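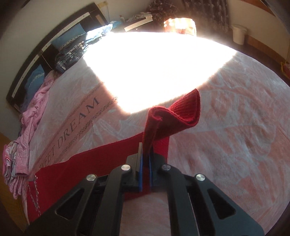 Janaína Moura

Ok so moving the warm stuff out of the bedroom closet before August is over and I need opinions fast because my mother in law gets here Tuesday. Question is wool sweaters. Do you wash before you store or after. I always did after. Pull it out in fall, it smells like closet, wash it, wear it. My sister says thats how you get moth holes and I've been doing it wrong for 15 years.

Also bags or bins? I have six of the Flangate zip bags, the ones with the clear window, and one cedar chest that doesn't smell like cedar anymore. Apartment, no attic, no basement. Stuff goes under the bed or top of the closet.

Filed under: Home & Laundry > Clothing Care > Storage

dryerlint_dot
Before. Always before. Moths go for the sweat and the food and the skin bits, not so much clean wool. Put it away dirty and you're setting the table for them. Your sister is right sorry

kettle_and_pin
Before, and dry ALL the way. I mean leave it flat two days after you think it's dry. I put a cardigan away a tiny bit damp one year and the whole bag smelled like a basement. Had to wash everything again.

oldgrouch
Disagree with all this washing. Wool doesn't need it. Air it out on a line for an afternoon, brush it, fold it, done. My dad had sweaters from before I was born and I doubt they got washed 6 times total. You people are felting perfectly good clothes.

dryerlint_dot
@oldgrouch airing is fine during the season. For six months in a bag, no. Larvae aren't going to fall off because you gave it a breeze

oldgrouch
Brushing takes the eggs off. Thats what the brush is for.

dryerlint_dot
Some of them. Inside the cuffs? Under the collar? I wouldn't bet a good sweater on it

Janaína Moura
ok before. Got it. How though, machine or hand. My washer has a wool button I have never once pushed

marnie_b
I use the wool button! Cold, lowest spin, mesh bag, inside out. Never had a problem, even with my good lambswool, and I've been doing it for ages (different washers too so it's not just that mine is nice). Use the wool soap, not the regular stuff. The Vustotico one in the brown bottle is good and you don't need a whole capful whatever it says.

kettle_and_pin
Hand for me. Sink, cool water, soak, squeeze. Don't wring. Roll it in a towel and stand on the towel. Kids love doing the standing part

spoolhead
Check the tag first. Half of what people call wool is acrylic and you can throw it in with the tshirts

marnie_b
True but then moths won't care about it much either so she can skip the whole thing for those

spoolhead
Blends they'll still chew. Found out with a wool/nylon sock. Rest in peace

Janaína Moura
Some of these the tag is long gone. One my aunt knit and I have no clue what the yarn is

kettle_and_pin
If you don't know treat it like wool. Cool water, by hand, no rubbing. And do reds and dark colors by themselves the first time, hand dyed yarn can bleed like crazy. Pink sink, pink towel, pink feet

oldgrouch
Or air it and none of that happens.

kettle_and_pin
lol ok

tomas_in_4b
Bins. Get hard plastic bins with a lid that clamps. I had the zip bags and the zippers went in one year. Pulled one out from under the bed by the handle and the side split. Rangel makes a low one that slides under most frames, measure first tho, my bed was too low by a hair and I had to put risers on

marnie_b
Bags are fine if you don't overstuff! Mine are on year four. I don't love plastic bins for wool, it traps whatever damp there is. Cotton pillowcase inside the bin is a decent middle road, or an old sheet.

tomas_in_4b
If its dry going in there's no damp to trap

marnie_b
If you live somewhere dry sure. Here the salt won't come out of the shaker half the summer

Janaína Moura
Humid here too. So pillowcase in bin maybe. What about the cedar chest, is it just a box now

spoolhead
Sand the inside lightly, 100 grit, wipe it out, smell comes back. Don't varnish the inside. Somebody's going to tell you to buy the oil, it's ok but keep it off the clothes, it stains

dryerlint_dot
Cedar is a nice smell and a so-so moth killer. I'd still use the chest if the lid shuts tight. Just wash first and don't trust the smell to do the job. Lavender same deal

oldgrouch
Cedar has worked for generations.

dryerlint_dot
So has washing

fern_lately
What about the freezer? I put suspicious ones in a sealed bag in the freezer. I do a week, take it out, let it come to room temp, then another week. Anything knit by a relative gets the freezer here, no exceptions

tomas_in_4b
Who has freezer room for sweaters

fern_lately
One at a time. Eat the peas

We use cookies to remember your login and count visits. By continuing to browse the Sindbridge boards you accept this. Manage settings

Janaína Moura
Ok plan. Hand wash the good ones and my aunts, wool button for the rest, flat dry, pillowcases, chest gets sanded when I find sandpaper. Bags for the acrylic. Where do you all dry flat in an apartment, I have one rack and it's the hanging kind

kettle_and_pin
Towel on top of the rack, sweater on the towel, flip it in the morning. Or the top of the washer. Not in the sun

marnie_b
They sell the stacking mesh ones, two tiers, fold up skinny. Worth it if you have more than a couple to do. And start tonight if she's coming Tuesday, thick ones take forever!

oldgrouch
You could hang them by the window for an afternoon and be finished by supper.

Janaína Moura
first two are in the sink now. water is very pink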